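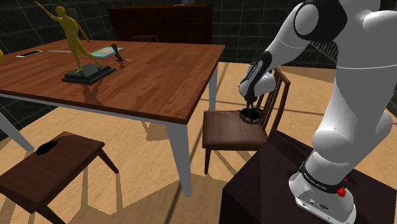 A wooden chair beside a large table, in a computer-generated image.

Furniture reuse shop to move into former Ruller showroom

A shop in Drorkow that repairs and resells household furniture is to move to a larger building in July after outgrowing its unit on Hong Street.

Bisik, which sells second-hand tables, chairs, beds and wardrobes, has signed a lease on the former Ruller carpet showroom beside the bus station. The showroom has stood empty for three years.

The shop took in 307 dining chairs over the past year, more than any other type of furniture. Of those, 249 were sold or passed on to households referred by local housing officers. A further 31 are waiting for repair, and the rest were broken up for parts or sent for recycling.

Manager Aníbal Rengifo said the main problem at Hong Street was a lack of storage.

"We've been turning away good tables because there's nowhere to put them," he said. "People ring up when they're moving house and they need it gone that week. If we can't collect, it usually goes to the tip."

The new building has a loading bay at the back and a separate workshop, where staff will be able to sand and varnish during opening hours. At present this work is done in the evening, as the unit has only one room and the dust gets on to the stock.

Mr Rengifo said most of the chairs brought in had the same fault. "It's nearly always the joints. Someone leans back on two legs for ten years and the glue gives up. You take it apart, clean out the old glue, put it back together and clamp it overnight. The seat and the legs are fine."

Odd chairs are harder to sell than sets, and the shop has started grouping those of a similar height and colour and selling them in fours. Prices for single chairs will stay the same after the move.

Two part-time jobs are being created, one in the workshop and one on the collection van. The van will also begin covering the villages north of the river - an area where residents currently have to bring items in themselves.

Some neighbours had raised concerns about parking near the bus station, where spaces are short on market mornings. The shop has agreed that deliveries will be made before 9am, and customers collecting large items will be given a time slot at the loading bay.

Hong Street will stop taking donations two weeks before the move, but will stay open for sales until the stock has been cleared. Larger items, including wardrobes and bed frames, will be reduced in price during that time.

Sofas and armchairs can only be accepted if the fire safety label is still attached. Mattresses are not taken at either address.

Evening classes in basic chair repair are planned for the autumn, with places for eight people on each course. Bookings will open once the workshop benches have been fitted.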